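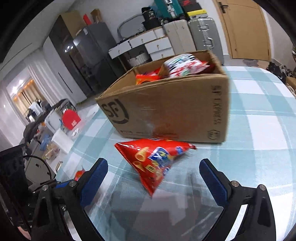 Fisberg opens rental of hand-held grippers for home recording

Fisberg, a small supplier of robot training equipment, will begin in August to rent its hand-held gripper kit by the month. Until now the kit was only for sale, and most buyers were university labs. The company says it wants to reach smaller teams who need recordings of household work but do not want to own the tools.

The kit is named Haline. It contains 2 grippers, a wrist camera for each one, the cables, a charger and a carrying case. The person who records holds the gripper by its handle and does an ordinary task with it: picking up snack packets and putting them in a cardboard box, folding a towel, clearing a table after dinner. The camera looks over the fingers with a very wide lens, so the video shows the object and also a large part of the room. A robot arm with the same type of fingers can later learn from the video.

"Our customers asked for real homes," said Souad Zaki, who is responsible for the rental service at Fisberg. "In a laboratory the table is clean and the light is always the same. In a home you have patterned tablecloths, suitcases, curtains, lamps. The robot must work there too, so the recordings should come from there."

Rental customers will receive the kit by courier and return it the same way. The minimum period is one month. Fisberg has not published the price in its announcement and gives it only on request, but it confirms that a deposit will be taken and that worn finger pads are replaced without extra cost. Other damage is charged according to a list which comes with the contract. The first stock is 70 kits.

One of the early users is Ganlow, a company that writes packing software for small warehouses. Its team tried the Haline kit for nine weeks before the rental was announced and made 2207 recordings, most of them of packing tasks with food in bags and small packets. Naima Abou Zeid, who organized the work there, is satisfied in general but has some remarks.

"Soft packaging is difficult," she said. "A snack packet has air inside, it turns when you press the corner, and it is shiny, so the lamp reflects on it. With the gripper you feel quickly how the robot will have trouble. You must learn to come slowly and close the fingers at the middle of the packet." According to her, new people in the team needed two afternoons before their recordings were good enough to keep.

She was less happy with the weight. After one hour the wrist becomes tired, and her team changed hands or took a break. The cable was also a complaint – it can touch objects on the table when the arm turns. Fisberg answers that a shorter cable with a clip for the sleeve will be in the rental kits, and that a lighter handle is planned, without saying when.

Privacy is another question. Because the lens is so wide, furniture, papers and family members can come into the video. The rental contract asks customers to have written permission from everyone who lives in the home. Fisberg also offers a service that blurs faces before the files are delivered. This service is optional and is paid separately.

A similar kit is offered by Rweyemamu, which rents only to companies and sends its own staff to do the recording. Zaki said that Fisberg does not plan to do the same. "We send the box and a short course in video. The customer knows their own task better than we do."

Requests for the first rental period are already accepted through the Fisberg website. Customers who bought the kit earlier can order the new cable and clip from the same page, and they will get them before the rental kits are sent out.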